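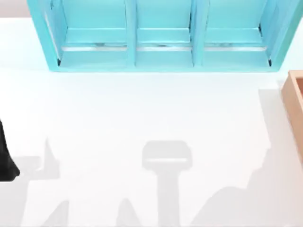
Turquoise shelf unit, three compartments, white table.

I have now read my fourth article this year telling me that the cure for a messy house is to own less and label what's left. I don't believe it, and I say that as someone who has tried it twice.

The latest one was sent to me by Lesego Tshabalala, who means well and whose kitchen does look lovely. It promised that a "one-touch home" would give me back 90 minutes a week. The method goes like this: you pick something up once, you put it in its proper place, and you never handle it again until you need it. Fine. Where did the 90 minutes come from? The article doesn't say. I went looking and found two other sites with the same figure, each pointing at the other.

I did the thing in February anyway. I spent a whole weekend emptying the hall cupboard in our flat in Korthorpe and sorting it into keep, give away and don't know. The don't know pile was the biggest by a mile. What do you do with a tin of shoe polish when you own one pair of shoes that takes polish, and might wear them at a funeral? The book I was using said to ask whether it brought me joy. It's shoe polish.

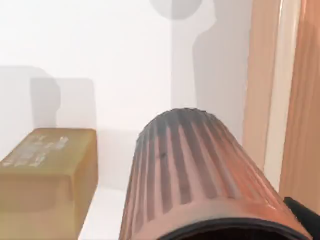
Copper-orange ribs, and a tan-yellow block to the left.

Then there's the shopping. For a movement that's meant to be against stuff, it sells an awful lot of it. A set of matching jars from Alaoui was £60 when I looked, and the jars were empty, obviously. You tip your rice out of the bag it came in, lose the cooking instructions, and then buy a pen to write "rice" on the front. I can tell it's rice. I could tell when it was in the bag.

Salim Masanja at work says I'm being unfair and that having set places for things has changed his mornings. Maybe so. He also lives alone and leaves the house at the same time every day, and I'd want to see the system survive two children and a dog before I gave it any credit. Ours lasted until the Thursday. By then the basket for gloves had a bicycle pump in it and half a packet of plasters.

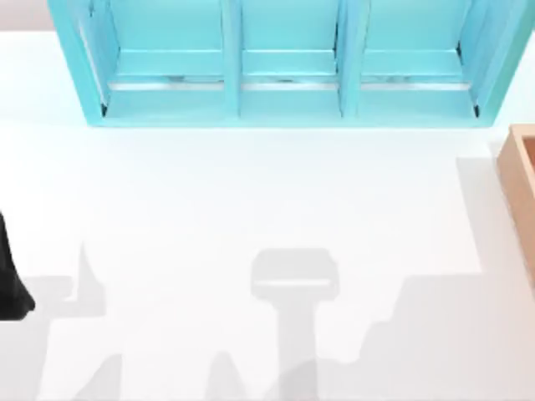

Most of the advice on clear surfaces seems to have been written by people who never put anything down. They want every worktop bare by bedtime, and there's a whole chapter on it in the book, with a chart. I grant you that a bare white tabletop with a turquoise unit along the back of it is restful to look at. But I do things on my table. We eat on it, the post gets opened on it, and at the moment there's a jigsaw of Grinlow harbour on it that will be staying until it's done, which could be autumn.

What I've kept from all this is one hook by the door for keys, and I'd have thought of that without the book. The rest of the cupboard has gone back more or less as it was. The shoe polish is on the second shelf, behind the torch, if anyone needs it.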